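# The Trouble With Flat: Why Matte Finishes Go Shiny

*Low-gloss furniture coatings are easy to sell and hard to keep. A look at what is in them and how they are tested.*

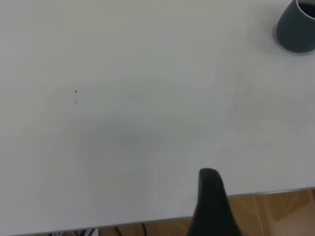 Why does a matte surface turn shiny where people use it most?

Rubbing wears down the microscopic peaks that scatter light. Once enough of them are flattened, more of the light leaves the surface at a single angle, and the eye reads the area as polished. The coating may still be close to its original thickness.

The trade calls this burnishing, and it accounts for a large share of complaints about low-gloss furniture. At Porkalier, a contract furniture maker that moved most of its catalog to matte finishes, the warranty desk logged 644 finish complaints in the period its engineers reviewed. Of those, 539 were coded as "shine, local." The remainder covered chips, stains, edge lifting and color mismatch between orders.

"We had been writing the spec around scratches," said Diane Desjardins, who runs finish engineering at the company. "Scratches were a small pile."

## How a coating is made flat

A clear or pigmented coating that dries undisturbed tends to level. Surface tension pulls it smooth, and a smooth film reflects light the way a sheet of glass does. Making it matte means interfering with that process.

The oldest method is to add particles. Fine silica is the usual choice, though waxes and polymer beads are also common. As the film dries it loses volume and shrinks down around the particles, leaving a landscape of bumps a few micrometers high. Gloss falls as the bumps become more numerous or taller. Particle size has to be matched to film thickness. Particles that are too small sink and do little, and particles that are too large can be felt with a fingertip.

Dosage has limits. Silica is porous and soaks up resin, so a heavily loaded coating thickens in the can and may need more solvent or water to spray. It can also turn cloudy over dark colors. Very flat blacks are hard to make for this reason, and many of them drift toward gray.

A second method leaves the particles out or uses very few. In some ultraviolet-cured systems, the top skin of the wet film is cured first with short-wavelength light. The skin shrinks over the liquid below and wrinkles into a fine, regular texture. A second, stronger lamp then cures the full depth. The folds are made of the same crosslinked resin as the rest of the film, with no separate particles to pull out. Surfaces made this way often hold their gloss level longer under dry rubbing. The equipment costs more, and the process is sensitive to line speed and to the oxygen level in the curing chamber.

A third route is to press the texture in. Laminates are commonly finished against a textured plate or release paper, and the finished sheet carries the negative of that texture. Plate wear matters here. A plate near the end of its life gives a slightly glossier sheet than a new one, and two panels made at either end of a run can look different side by side.

## What the meter sees

Gloss is measured by shining a beam at a surface at a fixed angle and recording how much comes back at the mirror angle. The result is reported in gloss units, scaled so that a polished black glass standard reads close to 100. The general-purpose angle is 60 degrees from the vertical. For low-gloss work the 85-degree angle is more useful, as it catches a type of reflection called sheen.

Sheen is the source of many arguments. A tabletop can read very low at 60 degrees, look dead flat to someone standing over it, and still flare when viewed across the room with a window behind it. At shallow angles the small bumps cover less of the optical path difference, and the surface behaves as though it were smoother. Two panels with the same 60-degree number can have quite different sheen.

Harvey Doucette, a coatings chemist who consults for Porkalier and for the panel supplier Rastgate, asks for both readings on every sample and declines to discuss a finish on the strength of one.

"A single number at 60 is enough to sell it," he said. "The customer sits down, and now his eye is at 85."

Meters also average. A typical instrument reads an elliptical spot that gets longer as the angle gets steeper. A narrow burnished track from a chair arm may fill only part of that spot and be reported as a modest change, while anyone in the room can see it. For this reason the Rastgate lab keeps a viewing booth with a single linear lamp at one end and records a visual grade along with the meter value.

## Testing by rubbing

Most published abrasion tests were designed to find out when a coating wears through. Burnishing happens long before that, so the usual approach is to stop early and look at gloss.

The Rastgate procedure is typical of in-house methods. A felt pad under a fixed load is stroked back and forth over the panel for 100 cycles. Gloss is read before and after at both angles, and the change is reported as a difference and as a percentage of the starting value. The percentage is needed because an increase of 6 units is minor on a satin panel and disqualifying on a dead-flat one.

Annick Girard, who manages the lab, listed the variables that have given trouble:

- Pad condition. Felt picks up coating debris and gets more polished with use. Pads are now discarded after one panel.
- Panel age. Some two-component finishes keep hardening for weeks. Results from panels tested the day after curing do not match results from stored panels.
- Room humidity, mainly for waterborne systems.
- Cleaner residue. A thin film left by a spray cleaner can raise gloss before any rubbing takes place, and it can also act as a lubricant that hides wear.

The last item led to a change in practice. Panels are now wiped with a damp microfiber cloth, dried, and left for an hour before the first reading. Girard's group also runs a second set of panels with skin oil substitute applied, as oil fills the gaps between peaks and produces a shine that resembles burnishing. Oil shine can be washed off. A panel that returns to its original reading after washing has been contaminated and is otherwise intact.

Service technicians are taught the same check for use on site. They wash one half of the shiny area with a mild detergent, rinse, dry, and compare the halves.

## The resin side

Particles get most of the attention, but the resin holding them decides how they age. A hard, brittle film tends to lose its peaks by fracture. A soft one lets them be pushed down. Formulators look for a film that deforms under a passing load and comes back.

Some "soft-touch" finishes take this a long way. They are built on flexible polyurethanes, and light rub marks on them can fade over hours as the film recovers. Their weak points are chemical. Sunscreen, hand cream and alcohol-based sanitizers can swell the film, and a swollen film marks easily. Some older versions became sticky with age as the polymer broke down.

Ravinder Wong, who formulates for the coatings firm Arsenault, described the compromise as a matter of where the part will be used. A wall panel is seldom touched and can be as flat as the designer wants. A desk in a shared office gets sleeves, laptops and sanitizer every working day. For desks, Arsenault recommends starting slightly higher in gloss, so the difference between worn and unworn areas stays small.

Wong's group has been working on a finish sold under the name Plillow, which combines a wrinkled UV topcoat with a low dose of polymer beads. The beads are elastic and carry part of the load during rubbing. Early production suffered from uneven texture at panel edges, where the film was thicker. A change in roller pressure in November corrected the fault on flat stock. Profiled edges are still sprayed with a different product, and matching the two by eye takes several trials per color.

## Care and repair

Advice from all three companies is similar. Use a soft cloth and a dilute neutral cleaner. Avoid polishes, oils and anything containing wax. Melamine foam sponges should be kept away from matte surfaces, as they are fine abrasives. Wipe the whole surface, including the parts that look clean, so that any change is spread out.

Repair options are poor. A burnished lacquer can sometimes be dulled with a fine abrasive pad, but the new scratch pattern is directional and usually visible from one side. Spot spraying leaves a halo. The accepted fix for a lacquered top is to abrade the full face and recoat it. Laminate is replaced.

Porkalier has since rewritten its purchase specification. It now sets limits on gloss change at both angles, before and after washing, and requires the supplier to state the age of the test panel. Desjardins expects the next revision to cover edges.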